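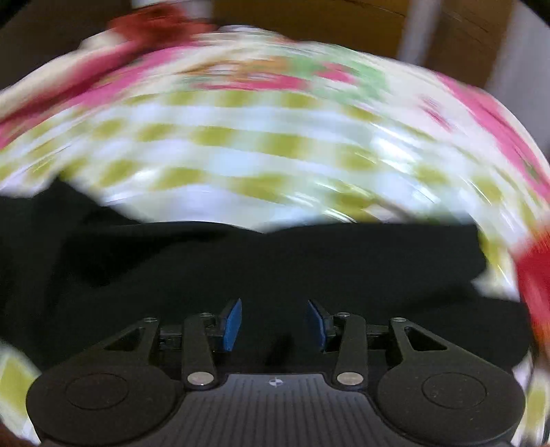
Every January the residents' association at Kullwood asks me to write something useful for the newsletter, and every January I write about laundry, it being the one subject on which I have put in the hours. Last year's item on socks drew 40 replies, several of them civil. This year it is bedding and clothes that have come to rest on beds. You know the stage I mean: a patterned cloth in mid-air, something black and shapeless underneath it, and a strong wish to be doing the taxes instead.

## Folding on the bed, a defense

Sandrine Bodin, who ran the linen room at the old Ferrand hotel until it closed, holds that a bed is for sleeping on and folding belongs on a table. Sandrine has a table. Those of us in the Hodum building have a bed and, if the bed is in use, the floor.

So, the bed. Start by pulling the cover straight, or you will be folding on a hillside. Then do the big pieces while your arms are still willing. Hold a cloth by two corners, give it one good shake, bring the corners together and lay it down before you start admiring it. A second shake is vanity. Fold toward yourself, smooth it with the flat of your hand, and go on to the next one even if the edges don't meet. Mine never have. 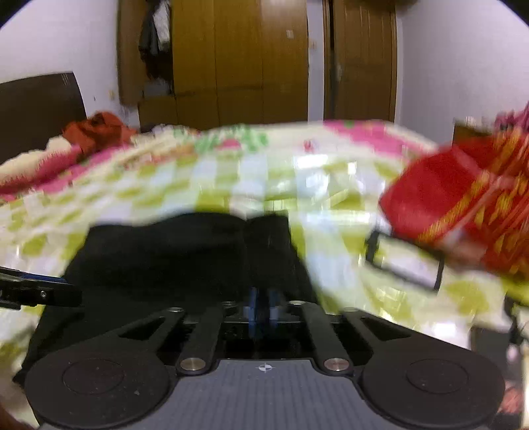

*Checked quilt, red and gold cloth, and a wardrobe with clothes hanging at one side.*

A word on wardrobes. It is widely believed that clothes live inside them. In my experience a fair share live on the outside, where they can keep an eye on things, and a jacket that has hung over a door for a month has more or less signed a lease. I moved mine indoors last week. It took 114 seconds, after a year of walking past it.

Dark things should wait until last. Black on black is hard to read by lamplight, and I have 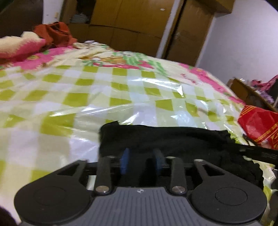

more than once folded a pair of trousers with great care and found it was a bag. Lay the piece out flat and find the strap, if there is one, before you commit. Straps get tucked under. Anything with fluffy edges goes on top of the pile, where it won't be squashed, and anything you can't identify goes to the foot of the bed until somebody claims it.

The Skarkbridge swap shelf is open again for spare sheets and blankets, mornings only. Please fold them first.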